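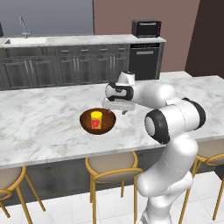

According to Catinca Vlad, the Flaltham swift count has been repeated so often that most people who quote it have never looked at how it was made. Her objection is the usual starting point for any account of the Flaltham chimney roost, a seasonal gathering of chimney swifts in the old brick stack of the Rebelo mill.

Description

The Rebelo stack is 125 feet tall and has been cold since the mill closed. It has no liner, and the rough inner brick gives swifts something to cling to, as they cannot perch the way songbirds do. Birds arrive in late summer, circle at dusk, and drop into the opening in a funnel shape. By the middle of fall they have left for South America. Claims of swifts at the stack in March turn up in local newsletters from time to time. None has come with a photo or a recording, and the dates are early enough that starlings are a more likely answer.

Size of the roost

The figure most often given is 1000 birds. It comes from a single evening and was reached by counting birds for one minute and multiplying by the length of the whole entry. Swifts do not enter at a steady rate. They may trickle in for half an hour and then pour in all at once, so the choice of minute matters a great deal. The original note does not say which minute was used.

Later counts, made with hand clickers by two people standing on opposite sides of the stack, have never gone above 400. Supporters of the higher number say the roost has shrunk. That is possible, and chimney swifts have declined across much of North America, but a drop cannot be shown by comparing a guess with a count. Birds that dip toward the opening and veer off are also easy to count twice, and the early note says nothing about them.

The Flamarport claim

It is often said that the Flaltham birds moved from a school chimney in Flamarport after that chimney was capped. The story rests on timing alone. The cap went on in winter, and the Rebelo roost was first written up the following fall. No birds were banded at either site. Swifts were also known to use the mill stack in smaller numbers before the cap, according to a former shift worker whose account was printed with the first write-up and is usually left out of later ones.

Artificial towers

A wooden tower sold under the name Grerkex was put up in a park beside the river to give the birds a second roost. The sign next to it calls the tower "proven." In its first season 39 evening watches were held there, and no swift was seen going in. One pair may have nested in it the next year, based on twigs found on the floor, although the twigs were not glued together with saliva as a swift nest would be. Towers of this kind have held nesting pairs in other places. Large flocks tend to prefer wide, tall masonry, and there is little reason to expect a narrow wooden box to replace it.

Status

The stack is not a listed structure. A repair survey found loose brick near the top, and proposals have ranged from a steel band to taking down the upper section. The effect of a shorter stack on the roost is unknown. Statements that the birds "will adapt" and that they "will be lost" have both been made at public meetings, in each case without a source.

See also: Chimney swift; Communal roosting; Vaux's swift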